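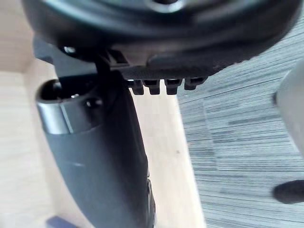
Dayana Condori says the new record came together faster than anything she has done before, with most of the drums finished in one weekend. The four-track EP, Ornbridge, is out now on Selley - her first release for the label after two self-released singles.

It opens with Ríos, a slow halftime cut, and picks up with Ova, which has been turning up in DJ sets for months. The other two tracks are collaborations she plans to play live.

A vinyl pressing of 500 copies ships in June, and 200 of those come with a signed sleeve. Preorders opened Thu 15 February through the label's store. Tour dates have not been announced yet.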